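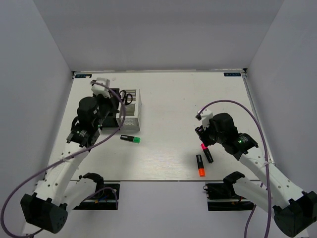 Rhea Tiongson
Lab technician, two-arm bench

14th May, open day

Writing this up before I forget, feet hurt. Doors at 9, first group already in the corridor when I was still wiping the table. Sarmiento people first, then the Ekia school group, then whoever wandered over from the Drutavex talk.

Task for the day: highlighters into the desk organizer. Green, pink, orange. Left arm takes green, right arm takes the other two and hands over in the middle. Chose it because people get it without a speech. Worked out OK, I barely had to explain anything, mostly they wanted to know how fast it could go.

Runs:
First group fine. Slow but fine. Kept speed at the low setting the whole day, Oreck (the bench controller, for anyone new) gets twitchy on the handover if you push it.
Second group, orange dropped at the handover, twice. Rolled toward the front edge both times. Kids loved it of course. Reset by hand, arms paused, lights checked first.
Third group, pink picked up nicely from the diagonal. Left it lying at a slant on purpose to see. Cap toward the gripper seems easier than cap toward the front edge, which is how orange was lying. Worth a proper test, not on a day with visitors.
After lunch did 4 runs back to back for the Drutavex lot, no drops. Typical.

Purple cables: the right one arches up pretty high over the wrist when the arm is reaching in. One tie on the forearm isnt enough I think. Watched it the whole time instead of talking to people. Left one makes a big loop down by the elbow, same story. Add a second tie on each before June.

Scissors live upright in the organizer next to the black holder, and left gripper comes in right beside them. Didn't touch them in any run, but I don't love it. Either move them to the other side or put them in as an obstacle properly. Ask whoever set up the layout.

Questions I couldn't answer well:
- what does it do if a pen isn't there (said it waits, need to check, I think it times out after a bit)
- can it tell the colors apart or only the positions. Gave a muddled answer. Somebody please write two lines I can read out
- how many tries to learn it. Said 200 recorded runs, that's the number on the sheet, but the sheet is old

Sarmiento want to come back in June with their own parts, small stuff, bagged. Told them to email. No promises on the bags.

To do: ties, scissors, reprint the sheet, find out abuot the timeout. Labels at the far corners read upside down from the operator side, and the left one has a pale patch over part of it. Redo both while the table is free.

Logs copied to the shared drive under open day. Second group's file is missing the start, I hit record late.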